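Search this site Search
Reading time: 4 min

Cell notes: looking after the Majali simulation cell

The Majali cell is the simulated twin we use for tabletop grasping work, one Franka arm beside a dining table. It was rebuilt on 01/09/2021 after the Greltis scene files moved to the new asset store. Several readers have asked what the upkeep of a simulated cell involves, given that it has no grease points and no cables to chafe. The short answer is that files drift. Somebody edits a mesh, a friction value gets rounded on export, and a grasp that held in one build slides out in the next.

Zeeshan Sethi owns the cell. His first job after any rebuild is the hand. He loads the gripper model, drives the fingers fully open and fully closed, and compares the reported gap with the value in the setup sheet. Next he checks that the collision shapes sit on the visual shapes. The two are stored separately, and a linkage plate can look right on screen while its collision hull is still in last month's position. For this check he uses a close camera aimed at the fingers, with a small object placed near them.
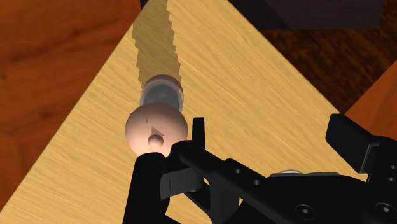
Close view at the left finger, with the small knob-shaped object on the tabletop.

The shadow behind the object has stepped edges at this distance. That is the shadow map resolution, which we hold low in the working build to keep the step rate up. It has no effect on contact. It does matter to anyone training on rendered images, and for those runs there is a second render profile called Suren with the shadow map set higher. Do not switch profiles in the middle of a batch. The camera exposure is stored in the profile too, and it will change with everything else.

With the hand accepted, the finger contact test runs 300 closes on a fixed block. A pass requires every close to stop within tolerance and no step to report penetration beyond the limit. The rebuilt cell failed its first attempt at close 211. The log showed the left finger's contact patch jumping from one face of the hull to another. Marites Dagdag traced this to two nearly coincident triangles in the fingertip mesh, left behind by the decimation tool. She merged them by hand, exported again and repeated the test from zero. It passed. The repaired mesh is in the store, and the old one has been renamed so that it cannot be picked up by the loader.
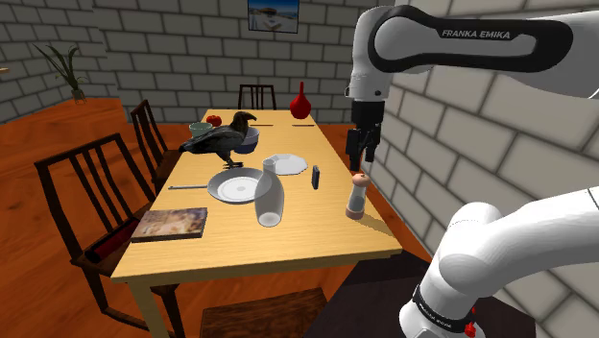
Base placement is the other item that needs regular attention. The scene stores the arm's mount as an offset from the table, so any edit to the table model moves the arm as well -- usually by a few millimeters, which is enough to spoil a recorded path. Zeeshan checks it by sending the hand to a taught point over the tabletop and reading the fingertip height. Tall items make poor neighbors for this point. With the fingers hanging just above and to one side of the pepper grinder, a small sideways error in the mount could bring one of them into its cap on the way down. The approach for the height check is therefore straight down from a raised waypoint, and the path planner is set to refuse any shortcut.

Object placement comes last. Each item is dropped from a small height and left to settle for 244 steps, then its pose is saved. Anything still moving at the end of that period is flagged. Thin utensils and plates are the usual offenders. The cure is nearly always a corrected center of mass or a simpler hull. Raising the damping will also quiet them, but it hides the fault and we no longer accept it as a fix.

A note on version control. The setup sheet and the scene file must carry the same build tag. If they disagree, the loader now stops with an error where it used to print a warning. Users of the Sudden scripts will need to update their launch file, as the old one suppresses the message and exits without saying why.

The next full check is planned for December. Before then, please send Marites the log and the build tag for any unexplained slip. A screen capture without the tag cannot be traced to a build.

Contact the newsletter desk | Copyright Majali Cell Notes | Back to top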